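3 de março de 2022

Querido diário, hoje acordei cedo com aquela vontade de arrumar tudo que me dá uma vez por ano, e desta vez resolvi não deixar passar. Fiz café, abri a janela e fui logo tratar dos potes, que andavam espalhados desde julho, uns na despensa, outros na gaveta dos panos, um até junto das ferramentas (não me perguntes como lá foi parar). O Adelmo telefonou a meio da manhã para saber se eu ia almoçar e eu já nem me lembrava do almoço, imagina!

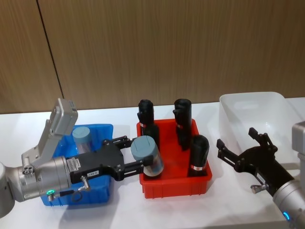

O meu problema sempre foi separar as coisas e depois manter a separação. A minha mãe guardava tudo em latas e sabia de cor o que havia em cada uma, mas eu preciso de cores, senão perco-me. Por isso gosto tanto de ver as caixas de plástico em fila na mesa branca, a azul, a vermelha e a transparente, com um pote de tampa azul-acinzentada de pé na azul e as peças pretas juntinhas na vermelha. Dá-me uma paz que não sei explicar bem. O Dario ri-se de mim e diz que para ele uma caixa grande chegava, mas depois é sempre ele que anda à procura das tampas.

À tarde fui à Birno ver se tinham etiquetas e voltei com um pacote de 50, que é um exagero, mas havia só daqueles. Amanhã escrevo-as com calma, com a caneta boa, e talvez comece pela despensa.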